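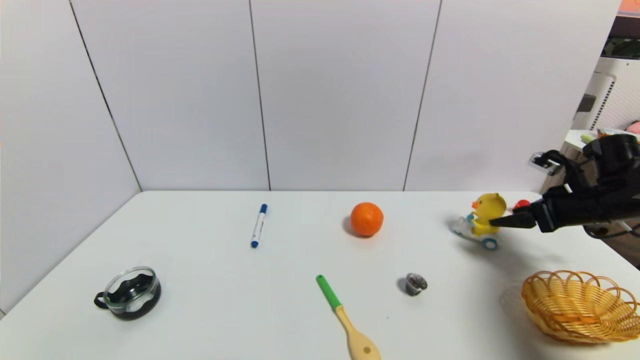 Sea urchin shells keep turning up on our beach after rough weather and I'd like to know whether I've got one species or two. I walk the northern end at Munmont most mornings, and since September I've kept the ones that weren't smashed. They all have the bumps in rows and the hole top and bottom, no spines left. The small ones are greenish with a bit of mauve and look fairly flat. The large ones are more domed, pinkish brown fading to off-white, and the biggest is a fair bit wider than the orange on that white table. I've read that urchins change shape as they grow, so I can't tell if the green ones are young and the big ones are old, or if they're different animals. Also, the tops have a ring of little plates in some and just a ragged hole in others. Does that mean anything? I have the Gajdoš shore guide but it only shows live ones with the spines on, which isn't much help.

Second part - is there a safe way to clean them? Two still smell and I've already cracked one under the tap.

Asked by saltbush_k, 11 Apr 2022
Location: east coast, NSW

pointbreak_naturalist

Sounds like two species to me. Size on its own won't tell you, but colour and the pattern of the pores will get you most of the way.

Hold a dry test (that's the proper word for the shell) up to a strong light. You'll see five double bands of tiny holes running from top to bottom. The tube feet came out through those. The holes are in pairs, and how the pairs are grouped differs between groups of urchins. In some the pairs form a nearly straight line, in others they sit in little curved rows. Count how many pairs are in each curved row and write it down for a green one and a pink one. If the counts are clearly different in shells of similar size, you have two species. Be careful comparing a very small shell with a very large one, as the smallest don't always show the full pattern.

The common purple urchin on our coast, Heliocidaris erythrogramma, often leaves a test with green and mauve in it. The larger pale or reddish ones may be the long-spined urchin, Centrostephanus rodgersii, which is everywhere on the reefs off New South Wales. I wouldn't put a name on either without seeing them. Faded shells are difficult, and a month in the sun will take the colour out of nearly anything.

The bumps are where the spines attached. Each spine sat on a bump like a ball joint, held on by muscle and skin, and they fall away as that rots.

As for the top, the ragged hole is just wear. In life it's covered by a set of small plates around the anus, and those drop out easily. The ring outside them has five larger plates with a pore in each, where the eggs or sperm come out. One of the five is also a sieve plate for the water system and looks like a speckled patch. If you have that ring intact you've done well. The larger hole is the mouth side.

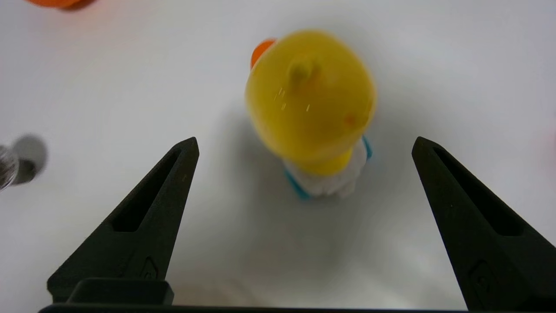

Page 8 of 13

storow_tides

Agree with most of the above. On cleaning:

Soak them in fresh water in a bucket for a couple of days and change the water each day. Don't use the tap, the stream is what cracks them. Lift them out with your hand underneath. After that a short soak in weak bleach, one part to 20 of water, and keep checking. Leave it too long and it goes for the joins between the plates and the whole thing falls to bits. Rinse by dunking, then dry in the shade on a towel. Never mix the bleach with vinegar, and don't use vinegar on its own either - the test is mostly calcium carbonate and it will dissolve.

If you want them stronger, brush on PVA glue thinned with water, inside first. It leaves them a bit shiny.

If there are still teeth inside, they're part of the jaw, called Aristotle's lantern. Worth keeping. Mine came apart into 40 bits and I never got it back together.

Check you're allowed to collect too. Some marine parks and reserves don't let you take shells, empty or not. The Wandar end has different rules from Munmont, so look at the sign.

reefgumboots

pretty sure the little green ones are just babies. they lose the green when they get big. I just leave mine on an ant nest for a week and they come up clean

Related items

Why are some sand dollars purple and others white?
Egg cases on Storow beach - shark or skate?
How do sea stars open mussels?
Cuttlebones with bite marks
Heart urchin or sea potato?
Bluebottles washed up at Wandar

We use cookies to keep you signed in and to see which pages are being read. By continuing to use this site you agree to our cookie policy. Accept | Change settings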